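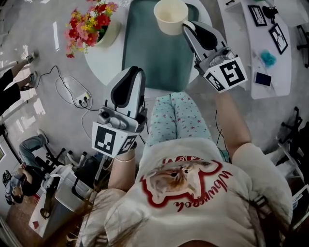
August, bench notes, second go at the Skevex preamp

Started 9 am. Unit is the Skevex with the four line inputs, phono board and the tone controls the seller was so pleased with. The listing said "meets factory standards". Whose factory, and standards for what? No service sheet came with it, so I'm working from the Gittins schematic, and it disagrees with the board in at least two places (C14 is drawn the wrong way round, and the balance pot is missing altogether).

Visual check first. One electrolytic near the regulator has been replaced before, neat work, different colour sleeve. Left it alone. Input selector was scratchy on phono and tape. Cleaned it, worked it back and forth, and it's quiet now. I give it a month.

Tone controls. The claim going around the Vatorville forum is that this circuit is "transparent at centre". Set both knobs to the detent and swept it. Bass is up slightly on the left channel and flat on the right. Swapped leads in case it was my cable. Same result, same channel. So the detent is a suggestion. Turning the left bass knob a hair below centre brings it level, near enough that I can't hear the difference, and I doubt the forum could either.

Treble is fine. Full cut sounds like a blanket over the speaker, full boost is all hiss. Can't picture anyone using either end.

Hum. There is 60 Hz on phono and none worth mentioning on the line inputs. Urho reckons it's the transformer sitting too close to the phono board. I moved the ground lead first, as it was the cheap thing to try, and the hum dropped but didn't go. Then turned the transformer a quarter turn on its bolt. Dropped again. Both changes went in one after the other without putting the first one back, so I can't say how much each did. Should have done it properly. Will redo.

Urho Kauppinen also wants to fit the Aker op-amps, 16 dollars each, on the strength of a review that uses the word "airy" four times. I've said I'll try one pair if he'll sit with his back to the bench and tell me which is which, nine goes, me swapping. He has agreed in principle — we'll see. Levels have to be matched first or the louder one wins, same as always.

Output with a 1 kHz tone in, volume at noon: channels agree. At low volume they don't, right side drops off before left. That'll be the pot tracking. A new pot would fix it, if the new pot is any better, and the last two I bought weren't.

Load test. Ran it into the old power amp, then into the 4000 ohm dummy to see if the output stage would complain. It didn't clip, but the level sagged more than the brochure would have you believe. Don't recommend it for long cable runs to an outdoor stage, whatever the ad says.

To do:
Put ground lead back, measure hum, then move it again
Same for transformer, separately
Correct C14 on the Gittins drawing and pencil in the balance pot
Check left bass pot out of circuit
Match levels for Urho's op-amp test
Ask the seller what was replaced and when (not hopeful)

Lid is off, screws are in the jar lid beside it. Please don't plug it in.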